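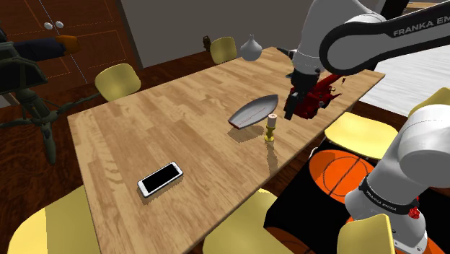 3 April 2021
By the Home & Trades desk

The owner of Gernier Table Repair in Ustent did not plan to work on dining tables. She started with chairs, because chairs fit in the back of her car. She is 62 now and has been in the same building for 18 years, and most weeks she does not see a chair at all.

"People throw out chairs," she said. "They don't throw out the table. The table is where they did their homework, or it's where their mother rolled out dough, so they keep it in the garage until they feel bad enough to call me."

The shop is one long room behind a tile store. There is a paint-spotted radio on the windowsill and a wall phone that still works. She answers it herself. We spoke at the shop in March, over most of a morning, with a few breaks when customers came to the door.

I asked her what people get wrong about wooden tables. She said the first thing is water. Customers come in worried about a white ring, and a white ring is the least of it.

"White means it's in the finish. Black means it's in the wood. If it's white, I can usually get it out the same day, and half the time I tell them how to do it at home so I don't have to haul the thing. If it's black, we need to have a talk."

The talk is about sanding, and about whether the top is solid or veneer. She said many owners have no idea which they have, and some have been told wrong by the store that sold it to them. She looks at the underside and the end of the boards before she quotes a price. If the grain on the top carries over the end, she feels better about it. If there is a strip glued along the edge, she slows down.

"I went through a veneer once, my second year. It was a sideboard, a nice one. You see this little patch of a different color and your stomach drops. I paid for that one. I still go slow around corners because of it."

She does not strip every table that comes in. Many of them only need a wash. Furniture polish builds up over the years and traps dirt, she said, and people take that for a worn-out finish. She washes the top with a cloth and mild soap, dries it right away, and lets it sit overnight before she decides anything. Some customers come back the next day and take it home as is. She charges them for the hour.

For tables that do get refinished, she has gone back and forth on what to use. For years it was all polyurethane, three coats, sanded between. It holds up to children and it holds up to hot dishes fairly well, but when it fails it has to come off all at once. Now she uses a hard oil called Vumik on most of the family tables.

"It isn't as tough. I tell them that up front. But if your kid drags a fork across it, you can rub that spot down and put more oil on it, and you're done by supper. With poly you're calling me again. I like the money, but I don't like sanding a whole top over one fork."

She still puts polyurethane on restaurant tables. Her biggest customer is Qian, a noodle place on the other side of the river, which sends its tables over a pair at a time so the dining room can stay open. When the dining room was closed last year, the restaurant sent all of them together. She had tables stood on end down the length of the room and could not get to her own sink.

"It kept the lights on, though. I'd had cancellations every day for two weeks. Then people were home all day looking at their tables, and it went the other way. I've never had a year like it. They were working on them, the kids were doing school on them, and I'd get a table in with marker on it, and glue, and a burn from a laptop charger or something. Things I didn't use to see."

Marker, she said, depends on the finish. On a good hard coat it will come up with a little rubbing alcohol on a rag, used quickly. On shellac, the alcohol will take the finish with it, and she gets several of those a year. She asked me to print that people should try it underneath first, where it won't show.

Glitter glue can be lifted with a plastic scraper once it is fully dry. Modeling clay leaves an oily mark. Toys with metal wheels leave fine scratches that only show when the light is low, and she tells parents of small children not to refinish yet.

"Wait. Put a cloth down, or don't. A table can take it. Bring it to me when the youngest is ten."

The price question comes up in nearly every call. A plain top, sanded and oiled, is a few hundred dollars depending on size. Legs cost more than people expect, and turned legs cost more than that, since all of it is hand work. The most she has charged for a single table was $3,000. It was a long farmhouse table that had been left in a barn, and two of the boards had to be replaced. She spent longer finding the boards than fixing the table.

"You can match the species and you still don't have a match. Old boards have gone a certain color from the light. New ones are pale next to them. I can stain it close, and then five years on the new boards have darkened and they're too dark. So I leave them a little light on purpose. The customer has to trust me on that, and not all of them do."

I asked whether she ever tells people not to bother. She said yes, often, and it costs her work. If a table came from a discount store and the top has swollen at the seams, there is nothing under there to save. She will say so over the phone if they send a clear picture. A few have been angry about it. One man drove over anyway and left the table on the sidewalk.

She cut it up and used the legs for a plant stand, which is by the front door.

The part of the job she likes least is delivery. She used to do it with her brother, and now she hires a mover, but she still goes along. Tables get hurt in doorways. She takes the legs off whenever they will come off, and she puts the bolts in a bag taped to the underside, with the customer's last name on it. She has been called back to houses years later and found her own bag still taped there, empty.

She is also particular about where a table ends up. A heat vent under one end will pull the boards apart in a winter or two. Strong sun will bleach a top unevenly, and if there is a runner down the middle it will leave a stripe. She tells people to turn the table end for end every spring, and to move the runner.

"Or put the leaves in once in a while. People leave the leaves in a closet for years and then at Thanksgiving they're a different color from the rest of it, and I get the call the Monday after."

She has no plans to retire, but she has stopped taking anything longer than her own workbench. There is no one lined up for the shop. A woman from the tile store has been coming over on her lunch hour to learn how to sand, and she is decent at it - heavy on the edges, the owner said, but everyone is at first.

The wait for a refinished table is currently three weeks. She would like people to measure before they call.

More in Home & Trades
Which side of the rug goes down: a carpet cleaner answers mail
Ustent hardware store to keep its early hours through summer
Storing table leaves flat
What to ask before you buy a used piano
Recent: Screen doors, rehung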